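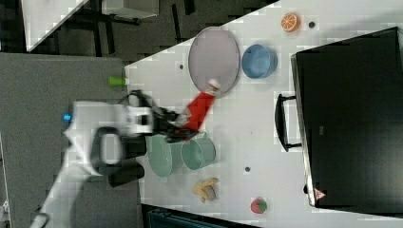 What's the quickest way to clear a table that has dishes, food and a bottle all mixed up on it?

Sort by kind before you carry anything. Pick one kind of thing (I nearly always start with whatever has a lid, a cap or a nozzle), get every piece of it off the table, and only then move on to the next kind.

Okay, welcome to handout 4 of Everyday Order! If you missed the last session, don't panic, you only need one idea from it: a table is a surface first and a storage spot second. I'll be coming back to that a lot, so if it didn't stick, reread page two of handout 3 with a cup of coffee.

This week is the mixed table. By mixed I mean a table where the tray, the bowl, the mugs and the fruit have all landed in the same place with no plan behind it. We've all got one. Mine is at its worst in September, when everybody's schedule changes and the kitchen table turns into a parking lot.

The four kinds

I split what's on a mixed table into four kinds. You can use other groups if you like (one section last year insisted on six and they did fine), but use the same ones every time so your hands learn them.

Closed things. Bottles, sprays, jars, anything with a cap. A red bottle and a bowl can share a table, sure, but if it's a cleaning spray I want it gone before any food gets touched. Check the cap, stand it upright, put it away.

Food. Real food goes to the fridge, the fruit bowl or the compost. Pretend food, the little banana and strawberry sort that every family with kids seems to own, goes in the toy bin. If you're practicing with play fruit in class, treat it like the real stuff! A slice of orange is the one people forget, by the way. It's flat, it's off by itself, and your eye slides right over it.

Open dishes. Mugs, bowls, cups. A mug on its side gets turned up first and carried second. I know it feels like an extra step, but do it anyway, and take it by the handle. If you have two mugs in the same color, keep them together from the start so you aren't hunting for the second one later.

Carriers. Trays and big plates. These go last, and I'll get to that next.

Why the tray waits

Almost everyone wants to grab the tray first and pile everything on it. I did it for years. The trouble is that you end up with the same mixed table, only now it's smaller and you're holding it. Leave the tray flat where it is. When you've finished with the closed things and the food, load the open dishes onto it, bowl in the middle, mugs close in beside it, handles pointing inward. Then lift.

An oval tray is a bit fussier than a rectangular one. Carry it with a hand at each narrow end, and don't set anything tall out there where your thumbs go.

About the table itself

A white top is great for learning on, everything shows up. If yours has holes in it (cable holes, bolt holes, whatever), wipe around them with a barely damp cloth and don't let crumbs get pushed in. I keep a dry paintbrush for that, 200 yen from the Sakai shop when I was traveling, and I love it more than is reasonable.

For practice at home

Set out at least one thing of each kind. Scatter them, really scatter them, don't arrange them nicely. Clear the table by kind and time yourself. Aim for under 300 seconds including the wipe. Then put it all back out in a different order and go again.

Write down which kind slowed you down. One line is plenty! Bring it with you, we'll compare in the first ten minutes.

Reading and odds and ends

The Willik reader, chapter on surfaces, only the first half. Skip the part on drawers, we do drawers after the break.

The Brekico worksheets are in the cabinet in room 545, second shelf. Please take one and leave the master copy, it has disappeared twice already.

Anyone doing the Wirutov project should tell me which table they've chosen before they start on it. A desk counts. A workbench counts too, if you eat at it.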